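Workshop notebook, kitchen corner
11/07/2025

Drying rack day! The black wire one is on the tiled worktop now, shoved right back to the wall, and I'm far happier with it than with the Kultach rack we had up to September (that one tipped whenever a big plate went in at the front).

Things to note while I remember:

Slots take our plates nicely. The zigzag prongs hold them nearly upright and they don't clack together. Tried 7 at once, all the same size, no wobble. Bowls are less good, so put them upside down at the other end.

Largest plate we own is 227 mm across and it goes in with room to spare. Lovely.

Drip tray has ribs and a lip at the front. Poured in 200 ml to see, and none got over the edge. Still wants emptying at night, please!

Grout: scrubbed the lines under the tray with the Stollel paste before putting it down. Two goes. The tiles came up a treat but the grout is dark grey anyway, so don't expect miracles.
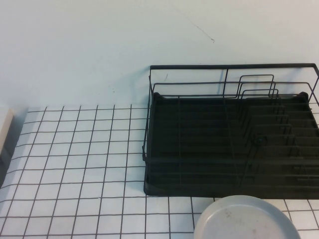

Next week I want to try the deep pans from the Karakaya box, and see if a folded cloth under the tray stops it sliding.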